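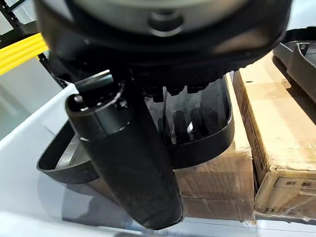

April, bench notebook, teleop cell, Pustville

Started at 8:15. Goal for the day was to add demonstrations of the black molded part coming out of the white bin, so Nurkon can have its retrain. I'm writing this up longer than usual as I expect an argument when the numbers come in, and I'd like to have what I thought beforehand on paper.

State of things coming in: 233 demonstrations recorded, by four operators. Nurkon's note says 800 is where the policy "becomes dependable on mixed bins." I asked them where 800 comes from and got a slide. The slide has a curve on it with no axis label on the left side. I have asked again.

Morning session, remote control. I drove, Ostap Skoryk reset the bin between tries. The curved part is still the awkward one. It lies in the bin like a shallow tray, ribs on the inside, rounded rim, and there is no single obvious place to take it. Coming down over the middle, the finger crosses the part and from the wrist view I lose most of what I want to see. The housing takes up the top of the picture and it's always blurred. I can judge left and right well enough. Depth I'm guessing, and mostly I use the shadow under the finger on the bin floor. When the shadow and the tip get close I slow down.

Which brings up a thing I don't like. If I'm steering by a shadow, the shadow is in the training data as a cue, and the overhead lights in this corner are not the ones at the customer site. Nurkon says the image augmentation covers it. Maybe. I'd want to see it run once with the far lights off before I believe that, and it would cost us ten minutes. Put it on the list.

Operator differences. I went back through the old recordings over coffee and you can tell who is driving without looking at the log. I come in steep and stop short, then creep. Ostap comes in at a slant along the rim and hardly stops at all. The two night operators both do something in between, except that one of them backs off and re-approaches nearly every time, including times when the first approach looked fine to me. All of this goes into the same pile. The claim is that the model "learns the distribution." What I saw last month was an arm that began one person's approach and finished with another's, and pushed the part into the bin wall in between. Calling that a distribution doesn't help the part.

Ostap's view, for fairness: he thinks variety is good and that I would have us all drive like me, which would be slow. He has a point about slow. We agreed to try a block where both of us use the rim approach and see whether that subset alone trains anything better. Nurkon will say it's too few. Then they can say so in writing.

Hand guiding, late morning. Put the arm in free-drive and tried to show the same pick by pushing it around. I had hoped this would be better, as you can feel contact, and on the remote you feel nothing. Mixed result. Contact is much clearer, yes. But my own arm was in the wrist view for a good part of each try, and the housing is big enough that I was leaning into the bin to get the tilt right. Also the recorded path is shaky in a way the remote one isn't. Free-drive is stiff near the end of travel and lets go all at once, so there is a jerk in every one of them at the same height. Smoothing takes it out of the plot. I'm less sure it takes it out of whatever the model picks up.

Not counting the hand-guided tries toward the total. Saved in a separate folder, "handguide_dont_mix". Please don't mix.

The cartons. The film-wrapped cardboard boxes are a separate complaint. The clear wrap gives pale wrinkled highlights that change with every small move of the wrist, and from some angles they are the brightest thing in view. Nyberg (the people who sold us the vision add-on, which we are still paying for) said wrap was a solved case. In their demo the boxes were bare, I was there. For the tray-shaped part next to a wrapped carton, the segmentation kept pulling the carton edge into the part outline. As the driver I ignore this without thinking. Whether ignoring it is something that gets passed on by demonstration, I don't know, and I haven't met anyone who could tell me how we would check.

Afternoon. Replayed the current policy, no human on the sticks. Four tries on the curved part, same bin, part put back by hand in a different pose each time. Try 1 was clean. Try 2, came down beside the rim, closed on air, and then went on to do the lift and the place motion with complete confidence. Try 3, got the rim, tilted, dropped it at the bin edge. Try 4, I hit stop, it was headed for the wall. Nurkon's dashboard logged try 3 as a success, apparently going by gripper current at closing. If that's how they score, then last month's report needs rereading with a pencil. I've marked today's by hand in the margin of the log sheet and will keep doing that.

The old fixed-path program, the one Drandel wrote for us before any of this, still picks the part every time if the part is in the nest. I know the whole idea is that we don't want a nest. But I keep thinking of what a nest costs next to what the hours on the sticks cost, and I'd like someone above me to do that sum before we sign up for the rest of the way to 800.

What did go well: the new stick scaling near the bin floor is a real improvement, my hands were not sore at the end. Ostap's reset order saves time too. He has started changing the part pose before he calls ready, so the driver doesn't get to plan while watching him. Keep that.

To do:
Run with far lights off, remote, then replay.
Rim-approach block, Ostap and me, same count each, tag by operator.
Ask Nurkon again about the curve, and now also about the success flag.
Check collar on the finger for play. Felt something in free-drive, could be the arm joint - not sure which.
Ask Nyberg for any footage they have with wrapped cartons. Unedited.
Find the good stylus for the log tablet.

Stopped 4:40. Arm parked, e-stop in, folder synced.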